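Brirnport Shared Facilities Forum
Board: Kitchens and Common Rooms
Topic: Butcher-block countertop, Level 2 kitchen – care and permitted use

Facilities_Desk wrote:
Members are advised that the oiling schedule for the wooden countertop in the Level 2 kitchen is under review. The present arrangement provides for one coat of food-safe mineral oil every March, applied on a Saturday so that the surface may rest overnight. Before the new schedule is settled, the Desk invites comment on three matters: the frequency of oiling, the items that may be stored along the back wall, and whether wet utensils may be set down directly on the timber. Comments should be confined to this kitchen. The laminate benches on the other floors are covered by a separate notice.

larchmont40 wrote:
Thank you for opening the matter for comment. In my submission, one coat a year is insufficient. The kitchen serves 306 registered members, and the counter is wiped with detergent several times a day. Detergent draws the oil out of the grain. I would propose a coat every three months, with the cost met from the existing consumables line.

Quillfeather wrote:
I respectfully disagree with larchmont40. Over-oiling leaves a tacky film to which crumbs and coffee grounds adhere, and we had precisely that problem in the old Lekota building. Twice a year would be ample. The greater concern is standing water under cups and spoons.

R_Prydderch wrote:
I write as the member responsible for the kitchen register.

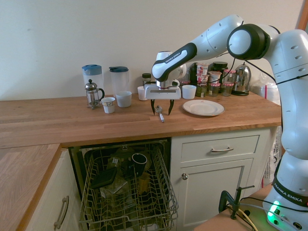

Level 2 kitchen: butcher-block countertop, with pitchers, French press and cups toward the wall.

The pitchers and the French press are listed in the register as shared items and may remain on the counter. Cups are a different matter. The register provides for them to be returned to the cupboard after washing, and I would ask members to observe this. The spoon likewise belongs in the drawer.

Rhodri Prydderch
Kitchen Register

Quillfeather wrote:
I am obliged to Rhodri for the attachment. May I ask whether the small jar with the dark lid is a shared item? I can find no entry for it in the register.

R_Prydderch wrote:
It is not yet entered. The owner is requested to label it with a name, or to notify me so that it can be added. Unlabelled containers are ordinarily held for 19 days before disposal.

tamarack_m wrote:
I wish to record an objection to the rule on cups. Members take coffee at all hours, and a cup kept near the French press is a reasonable convenience. The cupboard is on the opposite side of the room and its door sticks. If the Desk intends to enforce the rule, the door should be repaired first.

larchmont40 wrote:
I support tamarack_m on the door, which was reported under request 529 and remains open. I do not support the remainder. Paper cups in particular should go into the bin once used. They soften at the base and leave a ring on timber, and a ring of that sort must be sanded out.

tamarack_m wrote:
With respect, a ring can usually be lifted with fine abrasive paper and a fresh wipe of oil, worked along the grain. I have done this at home on a similar surface. It is a matter of ten minutes, and I would not describe it as damage.

Quillfeather wrote:
Ten minutes for one ring, perhaps. I would suggest a compromise – a plain tray toward the back wall, with the French press and a limited number of cups kept upon it. Zoleck sells a shallow one with raised edges for $40. It would keep drips off the wood and could be lifted out for cleaning.

larchmont40 wrote:
I would accept a tray, provided it is lifted daily. A tray left in place traps moisture beneath it, and the colour of the timber under it will differ from the rest within a year.

R_Prydderch wrote:
I have no objection to a tray and will enter it in the register if it is approved. The lifting can be added to the evening wipe-down, which Mindudico Cleaning already carries out at 6 p.m.

Facilities_Desk wrote:
The Desk thanks members for their comments. Pending a final notice, the following will apply. The counter will be oiled twice a year. A tray will be purchased on trial. Wet utensils are to be dried before they are set down on the timber. Request 529 has been forwarded to the carpenter and a visit has been asked for this month.

The rule on cups stands for the present, and tamarack_m's objection is noted.

tamarack_m wrote:
Noted, with thanks. Could the Desk confirm whether the second coat will also fall on a Saturday? Some of us book the kitchen then.

Facilities_Desk wrote:
It will. Bookings for that day will be moved to the Level 3 kitchen.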